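Bredonora note data, README

Hi! You've found the data folder for Bredonora, the four-panel rhythm game I've been building in my evenings. The game itself lives in its own repository. What you have in front of you is only the stuff it reads: songs, step charts, timing tables, the little tags that tell the menu what to show. I split it off because people kept asking for the charts without wanting to compile anything (fair enough!) and because my commits were turning into a soup of engine fixes and arrow tweaks.

Last big update: Jan 13, 2023.

What's in the folder

songs/ has one folder per song, and there are 201 of them. Inside each you'll find the audio as an OGG file, a chart file ending in .bnd, and usually a small banner. A few songs have no banner and the game draws the title in plain text for those, so don't panic if you see a blank one.

packs/ has the lists that group songs together in the menu. A pack is just a text file with one song folder per line. Order matters, it's the order you'll see in the game.

timing/ has the offset tables. More on those further down, they deserve their own section and a strong cup of coffee.

tools/ has two scripts, check.py and convert.py. Both need Python 3.8 or newer and nothing else. I tried hard to keep it that way.

The packs

Urnik is the starter pack. Slow songs, mostly quarter notes, lots of breathing room, and the only pack where I promise no crossovers below level 6. If you're playing on a keyboard for the first time, go there.

Mackay is the middle pack and by far the biggest one. It grew out of charts I wrote for myself over a couple of summers, so the style wanders quite a bit. The older ones have way more jumps than I'd write today. I've left them alone, mostly, because people have scores on them and get grumpy when a chart changes under their feet.

Urville is the hard pack. Viorica Shehu wrote nearly all of it, and her charts are a different animal: long streams, very few freezes, and tempo changes that sit exactly where the music does something odd. I can't pass half of them. She can, on a pad, which I find slightly rude.

The chart format

A .bnd file is plain text in UTF-8. The header comes first, one tag per line, and then the notes, one measure at a time with a comma between measures. If you've ever opened a chart for another four-panel game you'll feel right at home, and convert.py will do most of the moving for you.

The tags you have to fill in:

title: the song title, in whatever alphabet it's really written in
title_latin: the same thing typed out for people who can't search for it otherwise (leave it out if the title is already in Latin letters)
artist: who made the music
charter: who made the steps
bpm: a number, or a list of beat=number pairs if the tempo moves
offset: milliseconds, can be negative
level: a whole number from 1 to 20

Optional ones are preview_start, preview_length, banner and notes. That last one is a free text field and I love it when people use it. Tell me what you were going for! Tell me which measure you hate!

Each row of notes is four characters, left, down, up, right. A 0 is nothing, a 1 is a tap, a 2 starts a hold, a 3 ends it, and an M is a mine. Rolls exist in the engine but I haven't let them into this repository yet, mostly because I can't decide how fast they should drain.

About the offsets

OK, coffee time. Every song in here is synced to what I call the zero table, meaning the numbers assume no delay at all between the game and your ears. Your setup has delay. Everybody's does. The game adds your own number on top when you run the calibration screen, so please, please don't "fix" a song's offset because it feels late on your TV. Run calibration first, then play something from Urnik, and if that feels good and one song still feels off, then we have a real bug and I want to hear it.

The tables in timing/ are there for songs with live drummers, where one BPM number can't cover the whole thing. They list the beat and the correction in milliseconds. The longest one has 600 rows, done by hand over most of an August, and I'd be grateful if you were gentle with it.

One more known oddity. Audio files encoded with certain older tools have a bit of silence stuck on the front that some decoders skip and others don't. check.py looks for this and prints a warning. If you get the warning, re-encode from your source file and set the offset again from scratch.

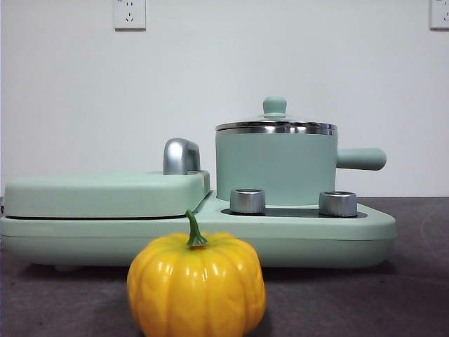 Adding a song

Step 1. Make sure you're allowed to share the music. I need either a license file in the song folder or a message from the artist that you can paste into license.txt. "It's on a video site" doesn't count, sorry. I've had to pull songs before and it's no fun for anyone.

Step 2. Make the folder. Lowercase, hyphens for spaces, no accents in the folder name (the title tag can have all the accents you like).

Step 3. Trim your audio and encode it. Anything up to 2000 notes per chart is fine, and past that the results screen starts doing strange things with the graph. I know about it. It's on the list.

Step 4. Write your chart. At least one difficulty, preferably three. I'd much sooner have one chart you're proud of than three where two were made by deleting every other arrow.

Step 5. Run check.py on the folder:

python tools/check.py songs/your-song-name

It complains about missing tags, holds that never end, notes after the music stops, and banners in a shape the menu can't handle. Errors have to be fixed. Warnings are up to you, though if you ignore one, mention it in the pull request so I don't go chasing it.

Step 6. Open the pull request. I read them on weekends. Viorica looks over anything above level 14, and she will ask you about your footing, so have an answer ready!

How levels work

Badly, a bit. Levels are set by ear and foot, then nudged after people play them. Up to 10 I think they're pretty solid. From 11 to 15 there's a lump of charts that could move one step either way. Above that you should treat the number as a rumor.

I did try computing levels from note density once. It put a slow ballad with one fast fill above most of Urville, so I went back to arguing about it by hand. If you think a level is wrong, open an issue with the song name, the number you'd give it, and one chart you're comparing it to. The comparison is the part that helps me most.

Things I know are broken

Preview clips on a handful of Mackay songs start in the middle of a word. It's a rounding problem in my old export script and I'm fixing them as I bump into them.

Songs with negative BPM sections will load but not play properly. Please use the skip tag instead.

convert.py loses background changes. It always has. The engine doesn't draw backgrounds anyway, so this isn't high up on my list, but keep your original files if you care about them.

There are 70 charts with an empty charter tag, left over from before I was tracking that. If one of them is yours, shout and I'll add your name the same day if I can.

Licensing

The charts, packs and timing tables are CC BY 4.0, so use them in your own game, your own simulator, your bedroom arcade cabinet, whatever, and credit the charter. The scripts are MIT. The music is a separate matter and every song has its own license.txt, so read that one before you put anything on a stream or in a video. Some artists are happy with everything, some want to be asked first, and a few said yes to this project only.

Getting in touch

Issues are best for anything about a specific song. For general chat there's the discussions tab, where most of the talk is about pad maintenance and which socks to wear. Sync complaints should come with your calibration number and your operating system, or I'll just have to ask you for them.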